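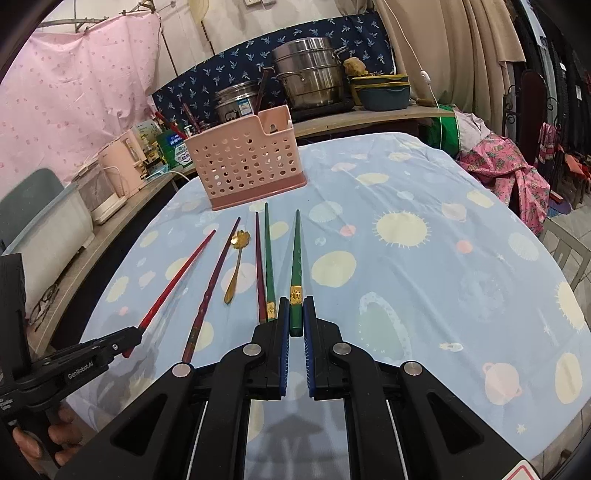
Green and dark maroon chopsticks on the blue patterned tablecloth.

**Minutes of the Nunderthorpe Listening Circle, 31st July**

Panagiotis Christodoulou took the chair and thanked everyone for coming out on such a sticky evening, and for bringing so many records that we could have stayed until breakfast. Apologies had come in from two members on vacation, and we send them our best and hope they are resting their ears.

**Minutes of the last meeting**

Read and agreed, with one correction. The turntable we heard in March was the Bakberg with the original arm, and the minutes had it down as the rebuilt one. Its owner was very gracious about the mix-up.

**Speakers for the main room**

This took up most of the evening, as we all knew it would! We listened to the Fluvon floorstanders first, on the long wall, with the same side of a string quartet we always use, and then swapped to the Gape bookshelf pair on the heavy stands. Opinions were warm on both sides. Several of us felt the Fluvons filled the room beautifully and gave the cello a lovely weight, although a few in the back row found the low notes got a bit thick, especially near the corner by the coat rack. The Gapes were leaner, and voices came across so plainly that there was a little hush after the second song. Panagiotis asked whether we might pull the Fluvons farther out from the wall before making up our minds. We did, by 23 inches, and the cello tidied itself up a good deal, but then the people on the left side had to climb over a speaker to reach their seats.

The Fluvons are on offer to us secondhand at $1000 for the pair. The Gapes would be less, but we would need to keep the borrowed stands or buy our own. After a good long talk, it was agreed to hold on to both pairs until the next meeting and try them again with piano and with something louder. The seller is happy to wait.

**Amplifier hum**

The hum is still with us. It is there with the volume all the way down and it goes away when the tuner is unplugged, so the tuner will stay unplugged for now. One member kindly offered to take it home and look at the grounding. A suggestion that we simply play louder music was noted with affection.

**Record cleaning**

The machine has been running well, and we would like to remind everybody to empty the tank when they are done. We have 200 new inner sleeves in the cupboard, on the shelf under the headphones. Please take what you need and put the money in the tin.

**Any other business**

A member asked if we could have one evening given over to cassettes. There was more enthusiasm for this than the chair had expected, and he will look for a deck that runs at the right speed.

It was also asked that phones be switched off during slow movements.

**Next meeting**

Same room, same time. Piano records, please, and bring a cushion if you found the chairs hard.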